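Skondale Home Support
Ticket 1408
Subject: Polo shirts come off the Skedis folding board crooked
Product: Skedis folding board, adult size
Opened by: Archie MacKinnon
Handled by: Ruaridh Dow
Opened: 18/05/2018
Status: Solved

ARCHIE MACKINNON — first message

Hi there! I bought a Skedis board from you in April and for T-shirts I love it, I really do. My closet has never looked like this. But polos are another story, and I'm hoping you can tell me if I have a bad board or if I'm doing something dumb.

Every polo I fold comes out lopsided. The buttons are supposed to end up in the middle, right? Mine end up over toward one side, and the collar sits at a tilt like it's trying to look out the window. Then when I stack them, a bit of sleeve pokes out on the right side. Always the right. I tuck it back in, put the next shirt on top, and there it is again.

The polos are Kullura, 100 percent cotton, short sleeves. Most of them are light blue because that's what we wear at work (garden center in Nisbet, if you've ever been through). I wash them warm, dry them on medium, and fold them the same evening. Usually. Sometimes they spend a night in the basket, I won't lie.

What I've tried so far:

Turned the board around end for end. No change.
Folded the left side first instead of the right. Now the collar tilts the other way a little, but the sleeve still sticks out on the right.
Tried one of my wife's polos, smaller size. Came out better but still not great.
Wiped the board down in case the shirt was sliding. No change, but it's a very clean board now.

If it's a faulty hinge or something I'd like to swap it. I still have the box.

Thanks,
Archie

RUARIDH DOW — reply

Hi Archie, thanks for all the detail. Happy to swap the board if it's the board, but let's rule out a few things first.

1. Close the side flaps with no shirt on. Do they meet the center panel evenly top and bottom?
2. Are you folding the polos face up or face down?
3. Are the buttons done up or open when you fold?
4. Do T-shirts of the same size come out straight?

Ruaridh

ARCHIE MACKINNON — reply

OK, went and did all of that.

1. They meet evenly. I even put a ruler against it. Hinges feel fine, nothing loose.
2. Face down, like it says on the sheet.
3. Open. I never do them up. Should I be doing them up?? That's three little buttons on every shirt and I have a lot of shirts.
4. Yes! T-shirts come out dead straight, even the big ones. So I suppose that lets the board off the hook, a bit.

One thing I noticed while I was at it. When the polo is face down I can't see what the front is doing at all. I flipped one over before folding and the front was a mess underneath — the button strip had a wave in it and one side of the collar was folded under itself. From the back it looked perfectly smooth. So maybe I'm folding the wrinkles in and never seeing them?

RUARIDH DOW — reply

That sounds like a good lead. A T-shirt front has nothing on it to go wrong, but a polo has the placket (the button strip) and a collar that has its own ideas. When the placket opens up under the shirt, one half slides away from the other and pulls the neck with it.

Could you try this with the board put away:

Lay a polo face up on a table. Do up the bottom button only. Straighten the collar, then run your hand down the placket to the hem. Look at it for a minute and let me know where it isn't lying flat. After that, turn it over and put it on the board as usual.

Ruaridh

ARCHIE MACKINNON — reply

Tried it on a few after supper. The bottom button trick is great. I'd say that's most of the problem gone right there. The neck doesn't wander anymore and the buttons come out where they should, or near enough that nobody at the garden center is going to say anything.

Some notes, in the order I found them:

The collar. I used to lay it flat open, like an open book. If I fold it down the way it's worn, it holds its shape better in the stack, but it gets flattened by whatever goes on top. If I leave it up, it creases. Down is better. My light blue ones have thin darker stripes around the collar edge, and that turns out to be super handy, since if the stripes on the two points don't match up then the neck is crooked. I'd never noticed that in all the time I've owned them.

The label. Same sort of thing. If I can see the little dark label sitting square inside the neck, the back of the shirt is centered. If it's off to the side, I start over.

The hem. Two of mine have hems that don't line up front to back even when the rest of the shirt is straight. I think the side seams have twisted in the dryer. I pulled one into shape by holding the shoulders in one hand and tugging the hem with the other, and it helped some. Is there a proper way to do that?

The sleeve. Still sticking out! On the right. Better than before, but still there. I'm starting to take it personally.

RUARIDH DOW — reply

Great, we're most of the way there. On the twisted seams: that happens with knit cotton, and the easiest fix is to do it before the shirt is fully dry. Take it out slightly damp, hold it at both side seams near the hem, give it one firm snap, then lay it flat to finish. Tugging it once it's dry will only do so much, and the next wash brings it back.

On the sleeve, can you get me a picture of a polo laid out face up on the table, before you fold anything? Top of the shirt away from you, sleeves out to the sides. I want to see what the sleeve is like before it ever meets the board.

Ruaridh

ARCHIE MACKINNON — reply

Here you go. One of the light blue ones, on the big table.

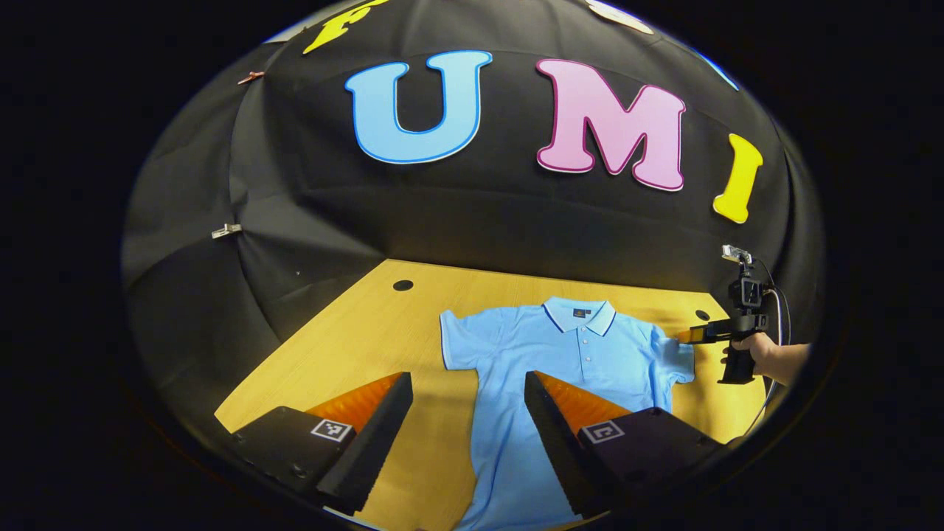 Polo laid out face up, collar at the back. Check out the right sleeve, down by the cuff.

So I'm looking at it myself now and I feel a bit silly. The left one goes out nice and easy and the right one is up off the table near the cuff and all bunched. I've been so busy staring at the buttons and the collar that I never gave the sleeves a proper look. If I fold it like that, the bunched bit has to go somewhere, and I bet it goes straight out the side of the stack.

Do you want me to flatten both sleeves first and then fold, or fold the sleeve back on itself? The sheet in the box only says "tuck sleeves," which could mean anything.

RUARIDH DOW — reply

Yes, that's the spot I'd go after. Put the whole sleeve down flat, cuff included, and press from the shoulder seam out toward the cuff with the side of your hand. Smooth outward, so any slack comes out the end. If you smooth toward the body you only push it up into the armpit and it shows up later as a lump.

Then turn the shirt over and check the sleeves again, because they can bunch when you flip it. On the board, bring the side flap over and then fold the sleeve back down along the edge of the body so the cuff points to the hem. Short sleeves on a polo tend to be a bit stiff at the cuff from the ribbing, so hold it there for a second before you close the other flap.

I take your point on "tuck sleeves." I've passed it along to whoever looks after the sheet.

Ruaridh

ARCHIE MACKINNON — reply

OK! Did the whole basket tonight, six light blues plus the odds and ends. Results:

Sleeves: fixed. Pointing the cuff down toward the hem is the thing. Before, I was just flopping the sleeve straight across the back, and on my size it's long enough to reach the far edge and peek out. That would explain why my wife's came out better too.

Collars: good. Stripes match on all of them except one, and that one has a collar that curled up in the wash. I ironed it on the wrong side and it's behaving for now.

Buttons: in the middle.

Hems: the two twisty ones are still twisty. I'll do the damp snap next time they go through. I've put them at the bottom of the pile where they can think about what they've done.

Speed: slower than T-shirts, by a lot. Laying each one face up, fixing it, flipping it, then folding it on the board takes a while, and I did wonder if I could skip the flip and fold face up. So I tried one. You get the sleeves and the sides folded over the front, and when you open it up later there's a crease right down beside the buttons. Not doing that again.

One more question and then I'll leave you alone. When I put them on the shelf, should the folded edge face out or the collar? I've got them collar out at the moment so I can tell the work ones from the good ones, but the stack leans forward.

RUARIDH DOW — reply

Six straight polos in one evening, well done! For the shelf, the collar end is thicker than the hem end, so a stack with every collar facing the same way will always lean. Alternate them if it's a tall stack. If you like to see the collars, keep the pile short, or stand them on edge in a drawer with the fold at the top.

For the curled collar, try buttoning it up and folding the collar down before it goes in the wash. It won't undo what's there, but it should keep it from getting worse.

Are you all right if I close this one? The board sounds fine to me, so no swap needed.

Ruaridh

ARCHIE MACKINNON — reply

Close away. Board's a keeper. I've split the stack in two and it stands up straight, and the box is finally going out with the recycling.

Thanks for sticking with me on this, Ruaridh. I'll be back if the twisty ones don't come around.

Archie

RUARIDH DOW — internal note, shared with customer

Cause: placket left open and right sleeve bunched at the cuff before folding. Side seams twisted on two shirts, not related to the board.
Fix: bottom button done up, shirt smoothed face up first, sleeves pressed outward from the shoulder, cuffs folded toward the hem.
Part replaced: none.
Follow-up: wording of "tuck sleeves" on the Skedis instruction sheet.

Ticket closed.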